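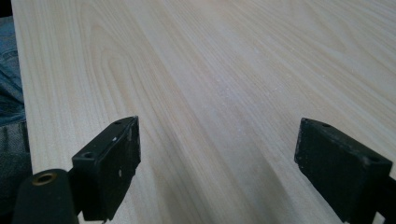

1/ It is 2 April 2020, the theater is dark, and I have promised myself I'll finally write down what happened when the Jirnosthorpe Light Opera tried to put on Tukelley. Get a snack.

2/ Tukelley is a musical. You haven't heard of it. It's set in a salt mine, it runs close to three hours, and the romantic lead spends the whole first act underground, singing up through a hole.

3/ I was cast as the hole's other end. Officially the part is "Woman at Surface." I have one solo, eleven lines and a shawl.

4/ Auditions were in November. I sang sixteen bars of a ballad and the piano sang a different sixteen bars. The director wrote something down for a long time. I still think about what it was.

5/ A word on the piano. It's a Pálfi upright, and it came with the building. Middle C sticks when it rains. In Jirnosthorpe this gives you a working middle C for part of August.

6/ Our music director learned to play around it. By the second month the entire cast had also learned to sing around it, so when the rental keyboard showed up for tech week, everyone left a polite little gap where the note should be.

7/ The hall seats 606. I bring this up only because the poster said "limited seating" and my aunt took that to heart and bought her tickets four months early. She got row A. She could have had row A at curtain.

8/ Costumes came from the Prolberg company, who did Tukelley two seasons ago and were very, very quick to say yes when we asked to borrow them. Every miner's jacket had been taken in for a teenager. Our miners are mostly retired dentists.

9/ Opening night: the overture goes fine. The lead goes down the hole. I come on in the shawl, lean over, and call his name.

10/ Nothing.

11/ I call it again, with feeling. Still nothing. The orchestra starts vamping. I have now been gazing lovingly into a trapdoor for longer than some of my relationships.

12/ He'd gone down, found it stuffy, and stepped out the side for some air. The side door locks behind you. He did the rest of the duet from the parking lot, and the people having a smoke out there said it was lovely.

13/ So I sang both halves. His half sits an octave below anything I own. I aimed for it.

14/ The local paper called my performance "committed." I've had it laminated.

15/ We got 2 nights out of a planned six before everything closed. The set is still standing. The shawl is at my place and Prolberg has asked for it back twice.

16/ Anyway, I've been running the duet in my kitchen to keep it fresh. Both halves. The downstairs neighbor has started knocking on the ceiling, and I have to say his timing is better than the lead's.

17/ Someone asked if there's a recording. There is. It's from the second night, it was made from the balcony, and it is mostly a man unwrapping a cough drop during my solo. No, I will not be posting it.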